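Two arms at the key return desk, and what happens to the people
Forum: Rental and fleet work > Tools and automation
12 replies

hiyori_ichikawa
Hello everybody. I work at the return desk of Skosier, car rental, Olent branch. My English is not perfect, sorry in advance. Until October we sorted the keys by hand. A person took each fob from the counter and laid it in the tray for the night check. In a busy month we had 3,854 keys, so it was really a full job for one person per shift. Now we have a cell with two arms for this. I want to ask how other branches arranged the work of people after such a change.

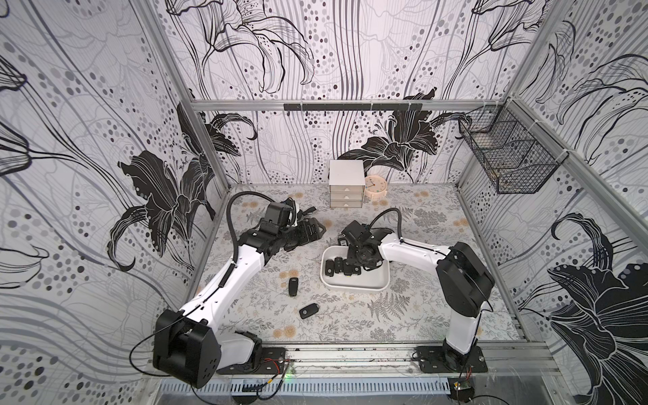 Our cell. Four keys lined up in the tray, two still outside on the left.

The wallpaper was chosen by my colleague. I like it.

dentpuller
Nice looking cell. But let us be serious, you can lay a key in a tray in one second. What do you win?

hiyori_ichikawa
For one key, nothing, you are right. I am faster than the arms. But in the evening I had the phone, the customer and the keys together, and the mistakes were always in the keys. Now I can look at the customer.

mistov_nights
I am at Mistov, similar setup, one year already. I will say the less pleasant part. We were three on the night shift and now we are two. Management said no one will lose the place, and it was true, but when one man retired they did not hire again. Ask for this in writing.

dentpuller
That is my point. First it is "help", then it is one chair less.

Skov_returns
I don't agree fully. At our place the third person went to damage inspection and she got a better hourly rate. It depends who negotiates. Hiyori, who stands by the cell when a key falls or lies wrong?

hiyori_ichikawa
The desk person, so me or the colleague. This is what I don't like. It is not written in our job description and we got only 50 minutes of training. On Wednesday I had to stop it two times. 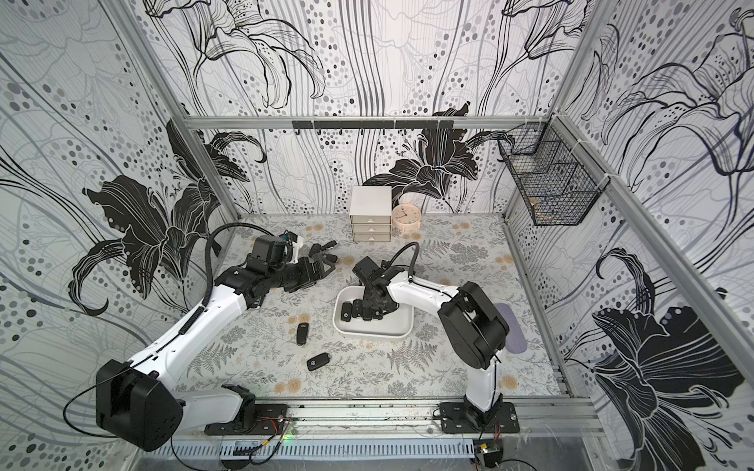
Same cell, another moment. The right gripper is over the three keys in the tray, the left one is by a key at the back.

mistov_nights
50 minutes is too little. We had two full days, and there is a list on the wall with who may open the cell and who may not. Also we got a small extra payment for the responsibility. Not much, but it is on the pay slip.

Skov_returns
Agree with mistov here. If you stop and restart the machine, you are an operator, and the paper should say operator.

dentpuller
Okay, on this one I agree also. I still would keep the person.

hiyori_ichikawa
Thank you all. I will ask for the longer training and the change in the job description at the next meeting. Mistov, could you send me the text of your list, if it is allowed?

mistov_nights
I sent you a message with it. Take out our branch name before you print it.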